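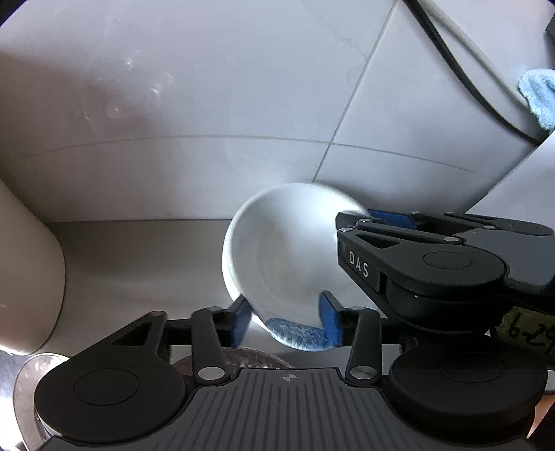 White bowl with a blue floral band on the outside.

Second-hand dishes: your questions

Is it worth buying used bowls and plates?
Usually, if you ignore the word "vintage". I've seen it stuck on dishes that were in the shops nine years ago. Pay for a bowl you'd eat out of. Hazel Iwasaki, who co-writes this page, disagrees and has the crowded cupboards to prove it.

The seller says it's microwave safe. Is it?
How would they know? Look for a maker's mark that says so. If there isn't one, heat your soup in something else. Metallic trim stays out of the microwave no matter what the listing claims.

What about lead in old glazes?
You can't judge it by colour or by age alone. Home swab kits miss things, and a clean result doesn't prove much. I keep doubtful pieces for keys and coins. A lab test costs more than the bowl did.

Does the ring test find cracks?
Sometimes. Tap the rim with a knuckle and a dull note may mean a hairline. It may also mean thick pottery. Good light and a fingernail run along the rim tell me more. 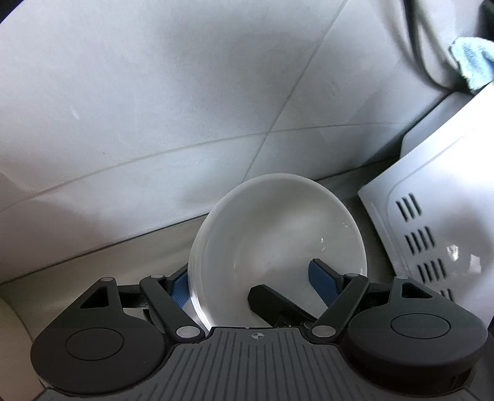

Glass is its own headache. Cloudiness that wipes off with vinegar was only mineral scale, but etching from years of dishwashers is permanent, and sellers like to call both "a bit dusty". Ask them to wash it first. And don't assume clear glass is ovenproof — most of it isn't marked either way.

Are Dorness and Teuber sets a good investment?
No. Seema Garg wrote in to say her Dorness set of 43 pieces was valued at $800. She listed it in August and took $100. A valuation isn't a buyer.

Do you recommend the Flivel polishing paste?
I tried it on one scratched plate. The scratches are still there, and now they're shiny.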